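# Handheld gripper pairs: strap-on vs trigger grip, tracking dropouts, pad wear

**Board:** End effectors and hand-held rigs
**Tags:** grippers, marker tracking, wrist cameras, Festmont

---

**tolstack** wrote:

We are choosing between two hand-held gripper designs for bimanual demonstrations. Both have been on the bench since the start of August and I would like a sanity check before we order the second set.

Option A is the Festmont pair. Trigger grip, pistol style, parallel jaws. The jaws are rigid and the stroke is linear, so the mapping to the arm is one number per hand.

Option B is the Griddale pair. Strapped over the back of the hand, articulated fingers, fingertip pads at the end, triangular marker plate on each. The user's own fingers do the closing. Cabled, not wireless.

Test tasks: move a lidded food container in and out of a wire shelf unit, open and close a drawer, hang a cup on a hook. We logged 1,000 episodes per option, same operators, same table. Results in short:

- A drops fewer objects, but operators slow down when both hands have to work close together.
- B is faster on the shelf task. Tracking loss is worse.
- Jaw width on A repeats well after a restart. B needs zeroing every time the strap comes off.

Has anyone run B for long enough to say whether the zeroing settles down?

---

**pale_encoder** wrote:

It does not settle down. We had the same pair at Burnedwood for a full project. The zero moves because the strap moves, and the strap moves because hands differ. We ended up with a two-step routine at the start of every batch: fully closed, hold, fully open, hold. The script rejects the batch if the span differs from the stored one. It adds very little time and it caught most of our bad data.

I would not pick A on the basis of the width repeatability alone. The arm side has its own backlash and you will be calibrating that anyway.

---

**mrk_drift** wrote:

What do you mean by tracking loss? Frames with no pose at all, or frames with a pose that jumps? The fixes are different.

Also, which cameras, and how are they mounted?

---

**tolstack** wrote:

Mostly no pose. Cameras are on stands on either side of the table, resolution is 1,080 lines, exposure locked. The losses cluster when the hand goes under the upper shelf or when the palm rolls inwards.

Jumps are rare and I can filter those.

---

**mrk_drift** wrote:

Then it is occlusion and no filter will help. One plate per hand is thin cover for a shelf task. Either add a camera low down, facing the open side of the shelf, or fit a second plate at an angle to the first. We did the second. It is ugly and it catches on sleeves, but losses under the shelf stopped being the main reason for throwing out episodes.

---

**kettle_of_bolts** wrote:

I disagree with the whole direction here. If the target arm has parallel jaws, record with parallel jaws. Every articulated hand-held unit I have used lets people do things with their fingers that the arm cannot copy: small rolls, pinching off-centre, levering a lid with one pad. The data looks lovely and then the policy fails on contact.

A is slower because it is honest about what the arm can do. That is a feature.

---

**pale_encoder** wrote:

That holds if the target is parallel. tolstack has not said what the target is.

---

**tolstack** wrote:

Fair. The target is an articulated two-pad gripper on both arms, run from a Xaba controller. Same pad geometry as option B, near enough. We do have a parallel gripper as a spare but it is not the plan.

---

**kettle_of_bolts** wrote:

In that case I withdraw half of it. I would still check what happens with off-centre pinches. Plot pad force against contact position if your pads can report it. If they can't, put a bit of transfer paper on the container and look at where the marks land.

---

**tolstack** wrote:

No force sensing in the pads. I will try the paper.

For reference, the shelf set-up with option B: 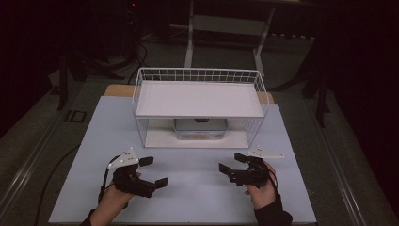 *Option B on both hands, open, in front of the wire shelf. Container on the lower level.*

The plates sit on the outer side of each unit. I suspect that is half of my problem when the palms roll in.

---

**mrk_drift** wrote:

Yes, I would try the low camera first. It needs no change to the hardware and you can take it out again if it does nothing.

Watch the cables as well. That loop at the back of the right unit will pull on the wrist at full reach. We clipped ours to the forearm with a soft band and left some slack at the elbow. Operators stopped complaining and the zero drifted less, which I had not expected.

---

**gantry_gus** wrote:

Question on the board. Is it fixed to the table? We had a loose sheet once and it crept towards the operator over a session. All the poses were fine relative to the cameras and wrong relative to the shelf.

---

**tolstack** wrote:

Taped on the underside. I check it against a pencil line, though I admit not every batch. I will add that to the start script as a prompt.

---

**pale_encoder** wrote:

One more on pads. Ours went shiny and began to slip on smooth lids. We swapped them at 1,328 cycles on the first pair, and after that went by feel. Buy spares with the second set; the lead time on pads alone was longer than for the whole unit.

---

**tolstack** wrote:

Update. Low camera fitted, forearm bands on, open/close routine in the script. Losses under the shelf are well down. Losses on the palm roll are unchanged, so the second plate is next.

Transfer paper result: most pinches are central, but one operator lands near the pad edge on nearly every lift. kettle_of_bolts was right to ask.

Leaning towards B, order not placed yet.

---

**kettle_of_bolts** wrote:

Keep one A unit for the drawer task if the budget allows. I still don't trust articulated fingers on a drawer handle – too many ways to hook it.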